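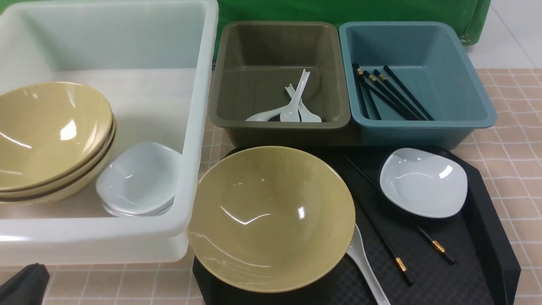
Figure 4. Bin, two tubs and serving tray in their working places.

4.3 Setting up the tableware cell

Read section 4.2 before starting. The arm must be stopped and the Kerbridge controller set to HOLD.

1. Place the white bin to the left of the tubs. It holds the bowls and the square dishes.
2. Place the olive-brown tub directly to the right of the bin for the spoons, and the blue tub beside it for the chopsticks.
3. Nest the bowls against the left wall of the bin. Keep the square dishes in their own stack on the right.

Note: Glazed bowls throw back strong highlights. If the head camera loses a rim, turn down the overhead light one step and run the check again.

4. Select WRIST VIEW on the controller and jog the gripper to the front of the bin.

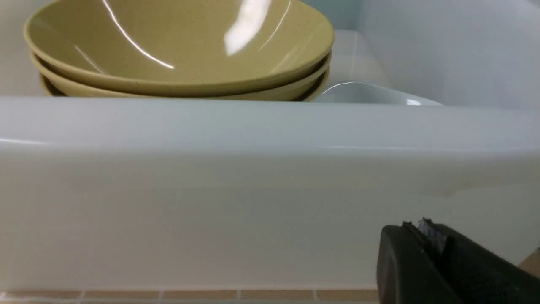

5. Confirm that the rim of the top bowl shows above the lip of the bin. If it does not, raise the approach height by 5 mm and repeat step 4.
6. Inspect the fingertip pads. Fit new pads every 2,000 picks, or sooner if the surface has begun to fray.

Caution: Do not jog the gripper sideways below the lip of the bin. The wall gives slightly under load — the force limit may not trip in time.

7. Clear the black serving tray and set it in front of the tubs, then select HEAD VIEW. 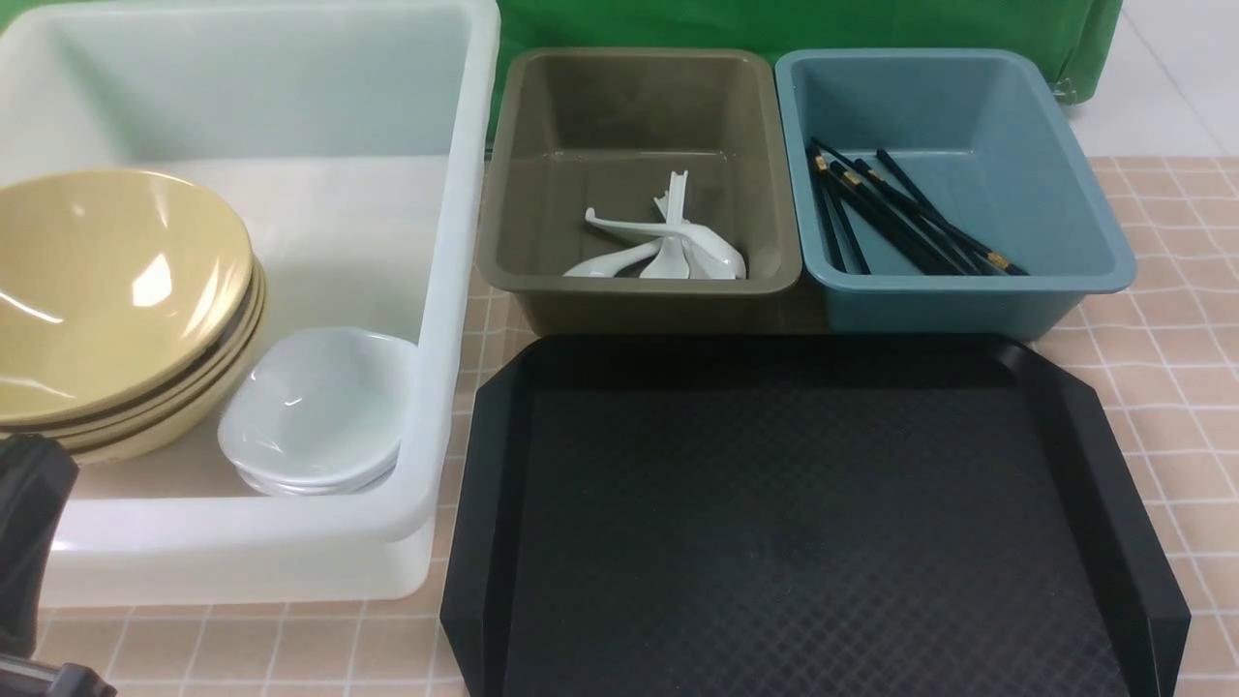

8. Store the tray outline with SAVE REF. The gripper must be open and holding nothing when the reference is stored.
9. Run one slow cycle with a single bowl before returning the cell to normal speed.

Note: Moving any container after step 8 makes the reference invalid. Repeat from step 7.

Section revised 16/02/2025, E. Ansari. Checked by A. Sial.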